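Ticket 80 — Wondcombe robotics club, two-arm toaster oven task
Opened 2/18/25, status: still open

Right, so I've been poking at this most of the evening and I'm logging it before I forget! We're doing the Plandier kitchen challenge in the simulator and the run keeps stopping with a "wrist view lost" warning at step 400.

First thing I did was pull up a wrist camera.

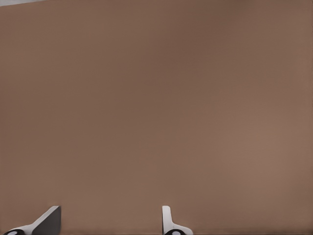 Wrist view: brown surface and fingertips, nothing gripped

I wondered if the appliance hadn't loaded (we had that with the old Gronuswood scene, and it cost us a whole session), so I went to the overhead view too.

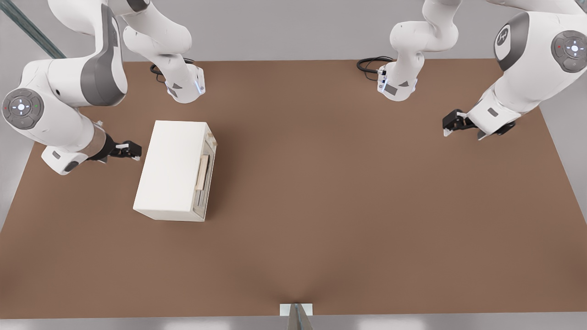 and it had loaded fine, so that's one theory gone. I restarted 3 times anyway, same warning each time. Then I lowered the wrist speed from 6 to 3 in the config and went back to the close-up camera — much more to look at, with the dark grid and the white casing filling the right and lower centre.

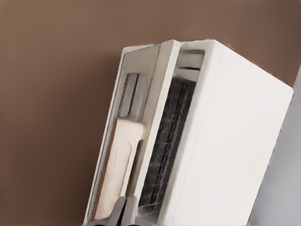
Still to do
Try the old config on the other club machine.
Ask on the Plandier forum if the warning can be switched off.
Get it sorted before the April heat, please!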